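Drying pears in my small kitchen

Posted Jul 16, 2019

I bought a bag of pears at the farm stand on the road to Olton, and it was too much for one household. The woman there gave me a good price if I would take the whole bag, so I took it. After two days they were all ripe at the same hour, as pears like to be. We ate many, I gave some to the neighbors downstairs, and the rest I decided to dry.

In my country my grandmother dried pears on a string above the stove. I tried this once in March with some store pears and they became brown and sticky, and small flies came. So now I use the oven on the lowest heat, with the door a little open. On my oven the lowest mark is 50 degrees Celsius. I know that most people in the United States think in Fahrenheit, but I brought this oven thermometer with me when I moved and I trust it.

I cut the pears in slices as thick as a pencil. Thinner slices stick to the paper, and thicker ones stay soft in the middle and can spoil. I don't peel them. Then they go for a few minutes in a bowl of cold water with the juice of one lemon, and I dry them with a clean towel before they go on the rack.

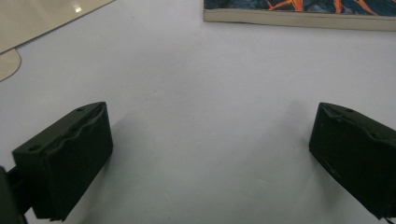

The white table, with plenty of free space.

The slices stayed in the oven for 6 hours. I turned them two times and also changed the position of the racks, as the back of my oven is stronger than the front. You should take out the small ones earlier. A finished slice bends like leather and no juice comes when you press it — if it breaks, it was too long inside, but you can still put it in oatmeal.

From 800 grams of fresh slices I got one jar, not even full. My husband looked at the jar and asked where the other pears were.

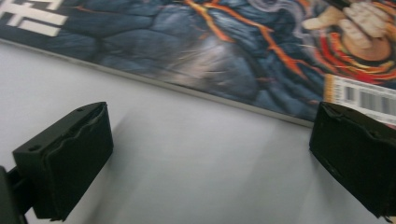 A paperback with blue, rocky art on its cover.

For storing, let the slices become fully cold and then leave them in the jar for one week, and shake it every day. When you see small drops on the glass, they must go back in the oven. I keep my jar in the dark cabinet beside the flour.

A reader asked me last time which kind of pear is best. I used Bartlett, because the farm stand had only this one. Bosc should be good also, it is more firm and easier to cut. If you have tried to dry Asian pears, please write me in the comments how long they needed. I would like to try them in the fall.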